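About Prurkix

Prurkix is a small site about celebrity coverage. We read the gossip pages, the red carpet galleries and the "insider" exclusives, and then we ask where any of it came from. Usually the answer is a press release, or another site that got it from a press release.

We started in December with a mailing list of 20 people and a long complaint about a magazine that had married off the same two actors for the third time. The complaint got passed around. The list grew, and we moved it here so we could stop pasting links into emails.

Our name doesn't mean anything. We were suspicious of names that do.

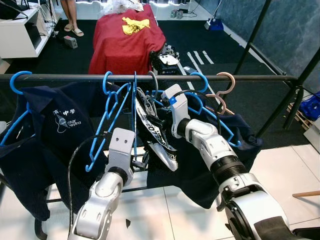 WHO PAYS FOR THIS

Readers, mostly. Gastar, a hosting company in Camcombe, gives us a discount on server space and gets a line at the foot of the page for it. They don't see stories before they run and have never asked to. If they ask, we'll print the email.

We don't take gift bags, set visits, junket flights or screenings with an embargo attached. Plenty of good reporters do, and say it makes no difference to what they write. Maybe so. We've read a lot of five-star reviews written in very nice hotels.

HOW WE CHECK

A claim needs 2 sources before we call it true, and a "friend close to the couple" counts as zero. Last year's file on the Miyazaki wedding rumor ran to 96 clippings. Every one of them led back to a single caption on a fan page, which had a question mark at the end of it. The question mark was gone by the fourth clipping.

We get things wrong too. Corrections go at the top of the story, with the old wording left in so you can see what we said.

TIPS

Send them through the contact form. Tell us how you know. Publicists are welcome to write, but please say that you're publicists.

Page last updated Jun 20, 2020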